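Kit wash day moves to the Lodhi rooms

2 min read

Retden's shared sports kit is being sorted, folded and bagged at the Lodhi rooms from this week, after the old store behind the Welari hall was given up at the start of November.
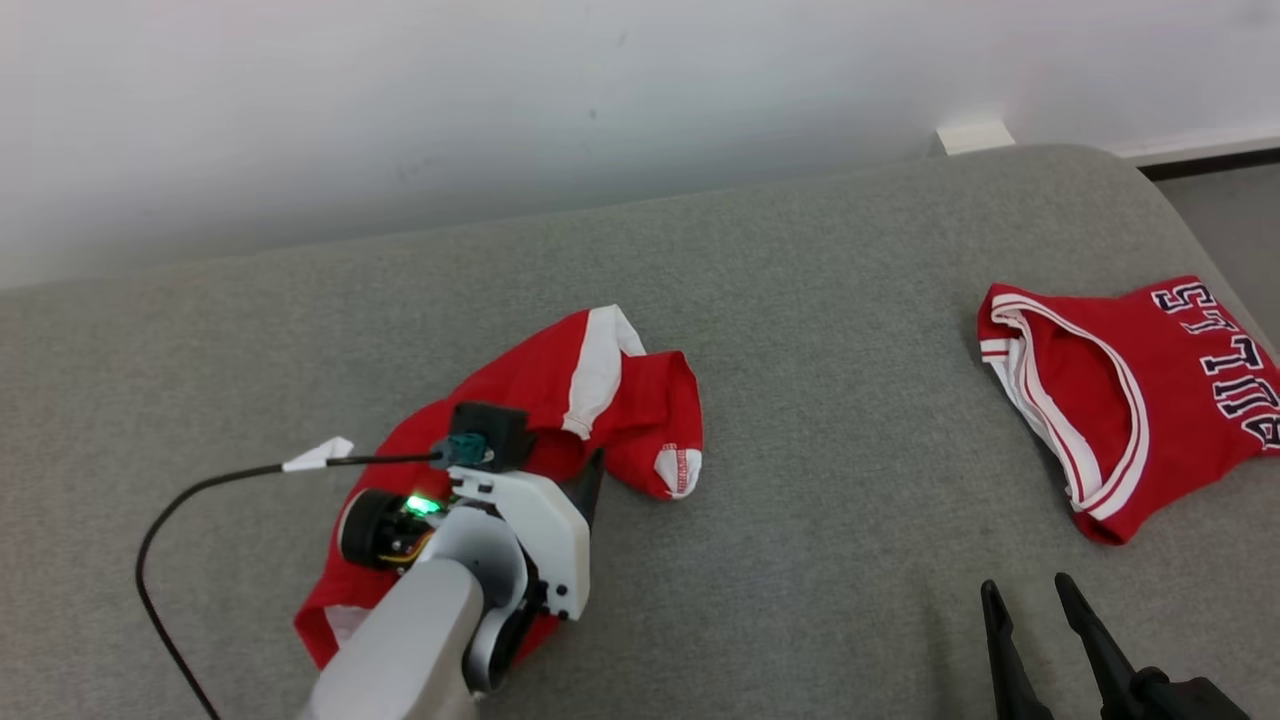
How should a team shirt be folded so the stripe down the sleeve doesn't crease? Lay it face down, bring each sleeve straight across the back and keep the stripe flat, then fold the body up from the hem in two goes.

That's the method on the sheet going round with the bags, written by Pushpa Shakya, who has run the kit side since the spring. Her other rule is shorter. Nothing goes in a bag inside out.

The job is a fair size. 46 bags went out to teams last season and most came back in a state -- tops balled up, socks inside sleeves, one bag with a wet towel at the bottom that had to be thrown out with everything under it.

"I don't mind mud, mud washes," Shakya said. "It's the ones left in the boot of a car for a fortnight."

The new rooms are smaller but warmer, and there's a proper drying line along the corridor. Padded benches are being used for folding until tables turn up. Red kit gets done first, seperately from anything white, and it's the same with the wash: cool, no softener, collars turned down.

Money has been found for new bags and a second dryer. The fund stands at 2,850 pounds, most of it from the autumn raffle, with the rest from Flamier, the dry cleaners on the high street. Flamier will also take on badges and torn cuffs at no charge up to the end of the season. Repairs should go in a seperate bag with the team name on, not pinned to the shirt -- the pins have been leaving rust marks.

Teams are asked to bring kit back within three days of a match. Drop-off is at the side door, 2 to 3 in the afternoon, ring the bell and wait. Keys are not being handed out this year.

Odd items from last season are still waiting to be claimed, mostly childrens sizes, plus a pair of goalkeeper gloves and a good waterproof. Anything left at the end of November goes to the charity shop.

Teams short of a shirt should ask before buying. There are spares in most adult sizes, fewer in small.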